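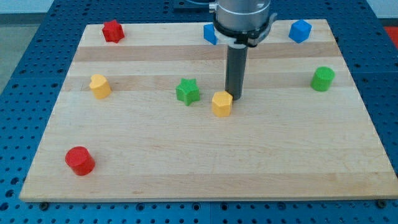
Coloured blocks on a wooden board.

We moved to Skiltthorpe in April and I still haven't got used to the bus. It goes to Risanthorpe every 40 minutes and the last one back leaves before 5, so an afternoon at the library there has to be planned. I missed it twice in the first month and walked home along the old railway path, two hours with a heavy bag.

Ruairi Laing at the post office told me the Skirkberg bus also stops at the top of our lane if you ask the driver. It isn't on the timetable. I tried it last week and was home in time for tea. I've written the times inside the kitchen cupboard door.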